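Section 4: Setting Up the Window Workroom

You've got the furniture in, the boxes are mostly flat, and now comes the best part of the whole Hornthorpe guide: making the room work. A desk by a big window is a wonderful place to spend a day, and an hour of careful setup pays you back every time you sit down. This section covers the desk, the chairs, the shades, the floor fan, the cords and the shelf cart, in that order. If you have the Vonura package, skip steps 23 and 24, as your cart came assembled.

Before you start

You will need the Plindier cord kit (hook-and-loop ties, adhesive clips, paper labels), a soft cloth, a tape measure and a pencil. Clear the floor between the door and the window wall. Two people should move the desk. One person can do everything else.

CAUTION: Unplug everything before you move furniture. Dragging a desk leg over a live cord is the quickest way to ruin the cord and possibly your afternoon.

4.1 Placing the desk

1. Carry the desk to the window wall with its long side parallel to the glass. Lift it, don't push it.

2. If you want a seat on the window side too, leave 36 inches between the desk and the wall. You can squeeze in with less, but you'll be bumping the sill all day.

3. Check that all four feet touch the floor. Turn the leveling feet by hand until the top stops rocking.

4. Wipe the top down and let it dry before anything goes on it.

Note: Dark desktops are great next to a window. They throw back much less light than a white top, and your eyes will thank you around midafternoon. They do show dust, so keep the cloth in a drawer.

4.2 Chairs

5. Roll the chairs in last, once the desk is where you want it.

6. Sit down with your feet flat and raise or lower the seat until your elbows are level with the desktop.

7. Mesh backs are lovely in a sunny spot. If your chairs don't match (most people's don't!), give the mesh one to whoever sits nearest the glass.

8. Push down on each arm of the five-star base and make sure every caster is fully seated. You should hear a click.

CAUTION: Never stand on a rolling chair to reach a shade or a ceiling cord. Use the step stool.

4.3 Shades and daylight

Tall windows are the joy of this kind of room, and roller shades let you keep the view while taking the edge off the sun. Play with them for a few days before you settle on anything.

9. Lower each shade all the way once, then raise it, to check that it rolls evenly.

10. At the brightest part of your day, sit at the desk and lower the shade until the glare leaves your work. Partway is usually plenty.

11. Make a small pencil mark on the window trim at that height. Next time you can go straight to it.

12. Turn your laptop so that neither the screen nor your eyes take the sun directly. Try it a few ways. A quarter turn can make a huge difference.

Note: If shades bunch at one side, raise them fully and call the Javier help line at extension 754. Don't pull on the fabric.

4.4 The floor fan

A good floor fan turns a stuffy corner into somewhere you actively want to sit. We love these things.

13. Stand the fan on bare floor, well clear of shades and loose paper.

14. Check that the wire cage is firmly closed all the way around before plugging in.

15. Tilt the head up a little so the air passes over the desk, then tighten the knobs on both sides of the stand.

16. Run it on low for a minute and listen. A steady hum is fine. If it rattles, switch it off, unplug it and retighten the knobs.

CAUTION: Keep hanging cables and trailing cords behind or beside the fan, never against the cage. Tie them back first.

4.5 Cords from ceiling and floor

Now for the part everybody puts off, and it's so satisfying once it's done.

17. Trace each cord from one end to the other and label both ends.

18. Gather cords that drop from the ceiling and tie them every 2 feet. Leave a bit of slack at the top.

19. On the floor, run cords along the wall wherever you can. Where one has to cross open floor, use a cord cover and take the shortest path.

20. Coil anything left over in loose loops and tie it. Tight coils under load can get warm.

21. Set unused connectors up off the floor where they won't be stepped on or rolled over. Bright yellow ones are easy to spot, but a caster will still find them.

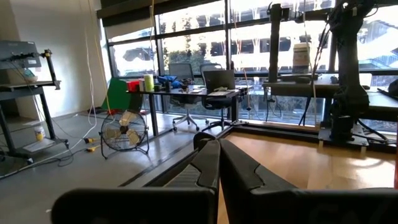
22. Walk every route you normally take, from the door to each chair and back again, and look down as you go. Anything that catches your foot gets moved now, while you still have the ties in your hand.

4.6 The shelf cart

23. Bolt the shelves to the uprights from the bottom up, finger-tight only.

24. Stand the cart upright, check that it's square, and tighten all the bolts.

25. Park it along a side wall, out of the walking route. Heavy things go on the bottom shelf.

Large upright panels and boards can lean near the window as long as they don't block a shade. Set the foot of the panel a hand's width out from whatever it leans on, and put a strip of rubber matting under it if the floor is smooth.

4.7 Settling the desktop

26. Put the laptop down first. It takes up the most room and everything else will arrange itself around it.

27. Give small tools one home in the middle of the desk where both sides can reach them. A shallow tray works beautifully.

28. Keep boxes and spools toward one end, standing up. A tall spool laid on its side will roll, usually toward the edge.

29. Bags can live on the desk while you're using what's in them. At the end of the day, try them on the cart.

Don't worry if the desk fills up again by Tuesday. A busy desk is fine so long as you can find the scissors.

Monthly check

Retighten the fan knobs, look over the cords for nicks or flattened spots, vacuum under the desk, and wipe the shade pulls. Replace any damaged cord right away. Spare ties and labels are listed in Section 7 with the other Plindier parts.

Section 4 last revised Friday, October 4, 2019. Continue to Section 5, Lamps and Evening Light.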